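**For immediate release, 13 March 2024**

# Bollik opens hand-taught PC dismantling data to all

Bollik, the robot teaching workshop, today puts out Dirine, a set of 2,825 recorded demonstrations of robot arms taking apart and refitting old desktop computers. Free to download. No sign-up.

Every run was led by a person. Operators either held the arm and moved it through the job, or drove it from a second arm across the bench. Drives, brackets, cables, side panels. Failed goes are kept in and marked as failed.

"Recycling sites get every make of tower going, no two days the same," said Mansa Quartey, head of teaching at Bollik. "You can't write a program for each one. You can show the arm, and a new starter can learn to do that in an afternoon."

Training for new operators is short: 48 practice runs, then on to live recording. Wrist views are saved with joint positions and grip force, so teams can train on all of it or just the bits they need.

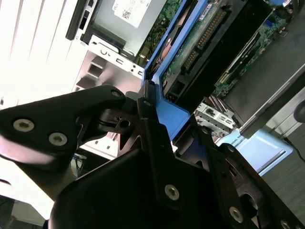
Hard drives were the most asked for job among early users, and also the slowest to teach. Hand guiding gave smoother pulls, remote control gave better angles in tight cases. Both are in the set, labelled seperately.

Adel Ait Brahim, who ran the recording: "Screws were fine. Clips were a pain. Operators kept wanting to use there thumbs."

A second part, Dirine 2, is due in July with 1,000 more runs, mostly laptops.

**Press contact:** Lutfa Kumarasinghe, Bollik press desk. Interviews and bench visits by request, short notice OK.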